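Subject: Re: charity bowling night, lanes and fees

On 5th February Ea Vídalín wrote:
> Do we have a final number of lanes from Ketilsson? And is the
> entry fee the same as last year?

Ea, they gave us 7 lanes, so teams stay at four people. The fee is the same. Clitero is paying for the shoes again and Bradamano put in $250 toward prizes. Last year we raised $1,370 for the youth league and I'd like to beat that.

Still open:

1. Team names. I have all but 3. Send them to me, not to the alley.

2. Raffle. Zarel wants to know which table is theirs. Small stuff is fine as a prize, snacks included.

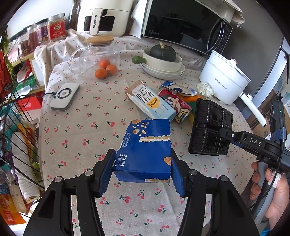

3. Scoring. Handicaps are the same as in the fall league. If you bowled in it, your number stands. New people start from zero.

Doors open at six, first ball at half past.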